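Section 4: First-Time Setup of the Sakex Countertop Bread Machine

You have unpacked the machine, found the paddle (it was taped under the lid, and you were right to be annoyed), and run the empty burn-off cycle described in Section 3. If you skipped the burn-off cycle, go back and do it. Your first loaf will otherwise taste of factory.

4.1 Choosing a spot

1. Place the machine on a flat, dry counter at least 11 centimeters from the wall. The vents are at the back and they need air.

2. Keep it away from the counter's edge. During the second knead the machine shakes, and a machine that shakes also walks.

3. Plug it directly into a wall outlet. Extension cords, power strips, and the adapter you brought home from a vacation are not suitable.

CAUTION: Do not set anything on the lid. It gets hot enough to soften a plastic bowl, as our service desk can confirm from a thick folder of photographs.

4.2 Setting the clock

The clock has to be set before the delay timer will work. It also has to be set again after every power cut. We have received your letters about this.

1. Hold CLOCK until the display blinks.

2. Press the up arrow to reach the correct hour. There is a down arrow, but it changes the crust color.

3. Press CLOCK once to move to the minutes, and once more to save.

4. If the display shows E2, you held the button too long. Unplug the machine, wait a minute, and start over with a lighter touch.

4.3 Loading the pan

1. Lift the pan out by its handle. Never fill it inside the machine. Flour that falls onto the heating element stays there and smokes for weeks.

2. Push the paddle onto the shaft until it sits flat. If it wobbles, turn it half a turn and try again.

3. Add liquids first, then flour, then salt and sugar in opposite corners.

4. Make a small dent in the flour and put the yeast in it. The yeast should stay dry until the machine starts, especially if you are using the delay timer.

5. Lower the pan into the machine and twist until it clicks. A pan that has not clicked will turn along with the paddle, and you will have warm paste.

NOTE: The 69-page recipe booklet in the box gives all amounts in grams. The measuring cup in the box is marked in cups. A scale solves this problem and is sold separately.

4.4 Cake and sweet dough programs

Program 7 bakes plain cakes. It stirs the batter, pauses for you to scrape the corners of the pan, and then bakes without any further stirring. Scrape with a rubber spatula only. Metal will take the coating off, and the warranty goes with it.

Let a finished cake stand in the pan for ten minutes before you turn it out. When it has cooled all the way through, cut it into squares and wrap each one separately. A square wrapped while warm will sweat, and by morning the outside will be sticky and the middle will be sulking.

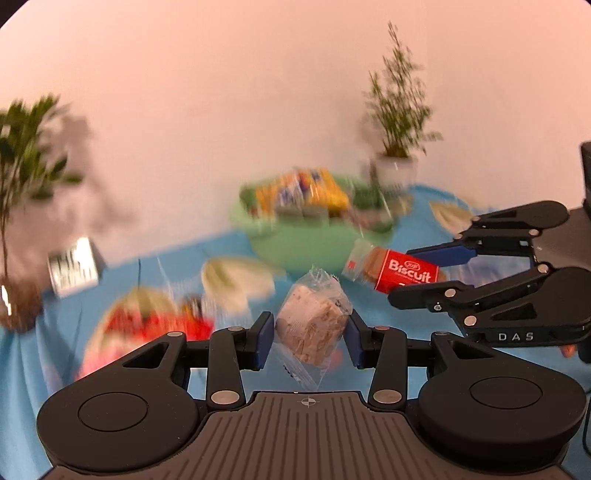 Fig. 4-3. Single square in clear wrap.

Wrapped squares keep for two days at room temperature or until other people in the house find them. For longer storage, freeze them flat in one layer. Thaw in the wrapper, on the counter, and leave the microwave out of it.

4.5 Using the delay timer

1. Choose your program and crust color first.

2. Press the up arrow until the display shows the number of hours until you want to eat, not the hour at which you want to eat. This catches everyone once.

3. Press START. The colon will blink. If it does not blink, you have scheduled nothing.

CAUTION: Do not use the delay timer with milk, eggs, or soft cheese. Program 7 locks the timer out for this reason, and no combination of buttons will change its mind.

4.6 If something goes wrong

The loaf is short and heavy: Check the date on the yeast. Then check the water, which should feel barely warm on the wrist.

The loaf has hit the lid: Use less yeast, or less optimism with the large pan setting.

The paddle is stuck in the bread: Let the loaf cool, then work the paddle out with the plastic hook. The hook is also taped under the lid.

The machine beeps 11 times: It wants you to add nuts or raisins. If you have none, ignore it. It will get over it.

For anything else, write to Rozália Šťastný at the Sakex service desk and give the model number, 3938, from the plate on the underside. Please empty the pan before you turn the machine over to look.

Manual revision 27/08/2026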